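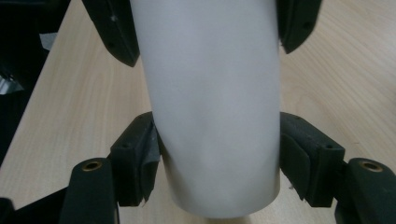
Figura 3.1 – Tubo cilíndrico branco, sem impressão nem rótulo, com leve depressão na superfície.

Imprimir | Enviar por e-mail

Capítulo 3
Embalagens cilíndricas: acondicionamento, triagem e guarda

Entre os recipientes de uso corrente nos serviços de arquivo e expedição, o tubo ocupa lugar particular. Protege documentos que não convém dobrar, como plantas, cartazes e mapas, e admite armazenamento vertical ou horizontal. A mesma forma que o torna útil impõe, contudo, cuidados próprios: a parede cede à pressão lateral, o fundo recebe os choques da queda e a superfície curva dificulta a fixação de etiquetas.

O presente capítulo trata da escolha, da inspeção e da arrumação desses recipientes. Os princípios gerais de acondicionamento, expostos no capítulo anterior, consideram-se adquiridos.

Objetivos do capítulo

Ao concluir o estudo, o estudante deverá ser capaz de distinguir os tipos de tubo segundo o material e a espessura da parede, reconhecer os danos mais frequentes e preencher a ficha de triagem do Anexo 2.

3.1 O exame da parede

O exame inicia-se pela observação do tubo em posição vertical, sob luz lateral. A luz rasante acentua depressões que a iluminação frontal tende a ocultar. Nas superfícies claras e foscas, como a da Figura 3.1, as sombras diagonais tênues merecem atenção, pois podem acompanhar uma deformação rasa. A aparência externa não basta para determinar o material: papel e plástico de parede fina podem apresentar aspecto semelhante, e a identificação deve ser confirmada pelo toque ou pela ficha do fornecedor.

Distingue-se a depressão elástica, que desaparece quando cessa a pressão, da depressão permanente, que conserva a marca. Apenas a segunda é registrada como dano. O registro indica a altura da marca em relação ao fundo e sua extensão aproximada.

3.2 O caso do depósito de Warkton

No depósito de Warkton, a revisão anual abrangeu 506 tubos guardados em estantes abertas. Os recipientes sem identificação foram separados antes da inspeção e receberam etiqueta provisória. Os tubos deformados passaram a ser usados somente como proteção externa de rolos já embalados. O procedimento, conhecido como triagem Bredard, será retomado na seção 3.4.

Termos a reter: parede, fundo, luz rasante, depressão elástica, depressão permanente, etiqueta provisória.

Última atualização: 22 de janeiro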